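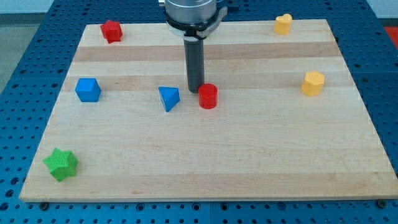

Coloured blocks on a pale wooden board.

Toys should be plainer

The toy shop in Grenbridge now sells an 80-piece building set that makes one castle and nothing else. My children built it in April and have not touched it again.

Plain blocks last longer. A red cylinder can be a chimney, a tin of soup or a king. A blue triangular prism is a roof until somebody needs a boat. Ours came from a jumble sale in Nirkdale for £2, and they are still out most evenings.

I am not against castles. I would just ask grandparents to buy the plain bag first — and perhaps a decent board to build on, as carpet is hopeless for towers.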